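Nandetti Desk, White, T-Leg Frame
Item 334-W

Work and utility desks > Fixed-height > Rectangular top

The Nandetti is a rectangular desk with a smooth white top and a white metal frame on two T-shaped legs. It is supplied for home offices, sorting and wrapping stations, classrooms and light packing work. The open underside leaves knee space across the full width between the legs, and there is no crossbar at shin height.

The desk is sold by Rustedness as a complete unit: top, two legs, two foot bars, one under-top rail and a hardware bag. Baskets, chairs and accessories are sold separately.

Construction

Top: single piece, smooth finish, matte white. Square corners with a slight edge radius. No pre-cut cable holes.
Frame: powder-coated steel, white to match the top.
Legs: T-shaped, one at each end. Each upright is fixed to a flat foot bar that runs front to back.
Rail: one piece, mounted lengthwise to the underside of the top between the two uprights.
Feet: leveling pads, threaded, adjustable from above with the supplied key.
Load limit: 54 kg, evenly distributed. Do not concentrate the full load on one end of the top.

Surface and care

The top resists light scratching, pencil, and most water-based inks. Wipe with a damp cloth and a mild dish detergent. Do not use acetone, scouring powder or melamine sponges; these leave dull patches that cannot be polished out.

Packing tape and masking tape may be stuck directly to the surface for short periods. Remove tape by pulling it back low and slowly. Residue left by older tape comes off with isopropyl alcohol on a cloth. Test a spot under the overhang first.

Woven baskets and other rough-bottomed containers can be kept on the top. If they are moved often, fit felt dots to the base of the container. Dragging a loaded wicker basket will mark any white finish over time, and this is classed as normal wear under the warranty.

Floor compatibility

The foot bars are flat and spread the weight along their length. They can be used on wood, laminate, tile and low-pile carpet. On wood floors, check that the leveling pads are clean before setting the desk down, as grit caught under a pad will scratch the floor finish. Lift the desk to move it. Two people are required.

On deep carpet the pads sink unevenly. Place a hard board under each foot bar or choose the Rind desk, which has wider feet.

Assembly

Time required is under an hour for two people. Tools supplied: one hex key, one leveling key. A powered driver is not recommended for the top fixings.

Lay the top face down on a blanket or on the opened carton. Attach the rail first and leave the bolts finger-tight. Bolt each upright to its foot bar, then set the leg assemblies against the ends of the rail. The longer part of the foot bar faces the user side. Tighten the rail bolts, then the leg bolts. Turn the desk upright with one person at each end and adjust the pads until the top no longer rocks.

Recheck all bolts after 2 weeks of use. Customers who skip this step account for most of our wobble reports.

Cable routing

The frame has no built-in cable tray. Cables can be fastened to the uprights with reusable ties or hook-and-loop strips. Colored ties are easier to find again against the white coating. Pull ties snug only; overtightened plastic ties can print a line into the powder coat if the desk stands in direct sun.

Keep power cables clear of the leveling pads. A cable trapped under a foot bar must be replaced even when no damage shows.

Use as a sorting station

The open top suits work where small goods are moved between containers: craft supplies, returned items, produce, stationery. Place the containers along the length of the desk with a gap between them for tape, labels or whatever is being handled. Containers with sloped or flared sides need more room at the rim than at the base, so measure at the top. A lower basket is easier to reach into from a standing position than a deep one. 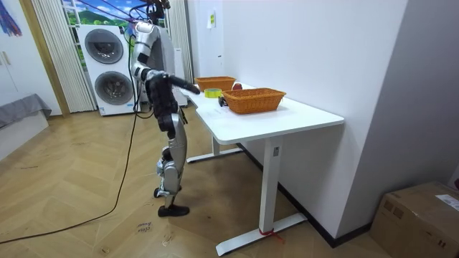 White desk with two wicker baskets and a roll of yellow tape. Contents of the tabletop not included.

Options

Jitix clamp shelf: fixes to the far edge of the top without drilling. White only.
Felt dot sheet: self-adhesive, for baskets and trays.
Replacement leveling pads: set for one desk, with key.
Hardware bag: all bolts and washers, for desks that have been moved or stored.

The clamp shelf reduces the load limit by its own weight plus the weight of anything placed on it. It should not be fitted at the center of the top when the desk is also used for heavy containers.

Delivery and packing

Ships in two cartons. The top travels flat with corner protectors; the frame parts travel in the narrower carton together with the hardware bag. Check both cartons for crushed corners before signing. Surface damage to the top must be reported with the carton number, printed on the short side next to the handling marks.

Cartons may arrive separately. Store the top flat or on its long edge, indoors, and out of damp rooms until the frame is there. The current production run is 2,623 units, with the next run due in June. Orders placed after the run is sold out are held in sequence and are not charged until dispatch.

Warranty

Frame and welds are covered for five years from delivery. The top is covered for two years against lifting, swelling and delamination at the edges. Stains, scratches, tape marks, heat rings and damage from moving the desk while loaded are not covered. Altering the frame, or drilling through the top, ends the cover on the altered part only.

Spare parts are stocked for the full frame warranty period. When ordering, quote the item number and say whether the part is for the left or right leg, as seen from the user side.

Related items

Rind desk, wide foot, white or gray
Jitix clamp shelf
Felt dot sheet
Nandetti hardware bag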